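Prullwood Evidence Reading Group
Minutes, 6th September

Present: 11 members. The minutes of the last meeting were approved without anyone admitting to having read them. 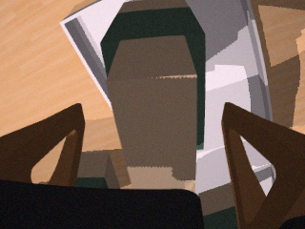
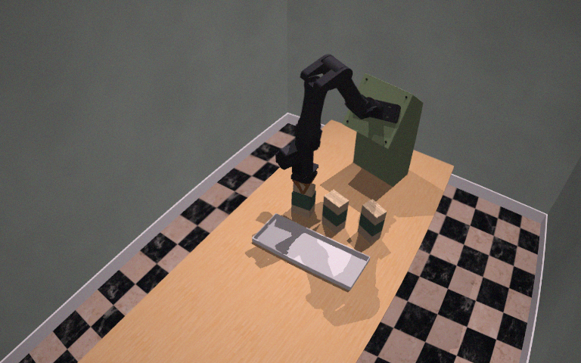 Simulated robot gripper and blocks, two views

1. Detox foot pads. The Delaunay pamphlet says the brown stain is toxins leaving the body. Members noted that the pads also turn brown when held over a kettle – a kettle with a lot on its conscience, presumably.

2. The Citau trial. 80 people, no control group, and a result described as "100 percent encouraging." Agreed that encouragement is not an outcome measure. One member asked that the sample size be praised, and it was, briefly.

3. Plisarov tea for liver health. Deferred again. The liver was felt to be managing.

4. Handout for the library. Draft 2 accepted, minus the paragraph on vinegar. Wording on kidney disease to be checked before printing.

Next meeting: same room, later in September. Bring the Citau appendix.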